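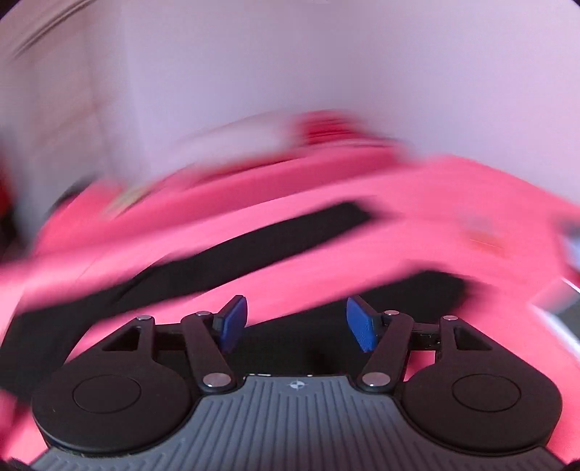 Washing and Storing Bulky Soft Things

Blankets, bed pillows, beanbag covers and big stuffed toys all give the same trouble. They hold a lot of water, they dry slowly, and they take up a whole shelf when you are done.

Before washing

Read the care label first. If it is gone, wash cold on the gentle setting and skip the dryer. Check the seams and sew up any gap before the item goes in the machine. A hole the size of a pea can empty half the filling into the drum.

Shake the item outside. Pet hair comes off better dry than wet, and a damp rubber glove will lift most of what is left.

Wash bright colors alone the first time. Pink and red fabrics can bleed for two or three washes. To test, press a wet white cloth on an inside seam for a minute and look for color.

Washing

Use half the soap you would use for a normal load. Thick filling holds on to suds, and a second rinse is worth the water. Put two pillows in together so the drum stays balanced. If the machine starts to bang, stop it and spread the load out by hand.

Drying

Press water out with a towel. Do not wring. Dry on low with a couple of clean tennis balls, and stop every 20 minutes to break up lumps with your fingers. Allow 90 minutes for a pillow and longer for a comforter. Squeeze the middle before you put it away. If it feels cool, it is still damp.

Storing

Cotton bags with a drawstring are better than plastic for anything kept over a season. I bought mine in August for $11 each. Vacuum bags are fine for synthetic filling, but down and feathers go flat in them.

Keep soft things a few inches off outside walls, where they can pick up damp. Stand them on a slatted shelf if you have one.

Reader tip from Kha Tạ: write the fill type and the wash date on a strip of cotton tape and pin it inside the bag.

Updated Friday, October 20, 2023. Next page: getting candle wax out of a tablecloth.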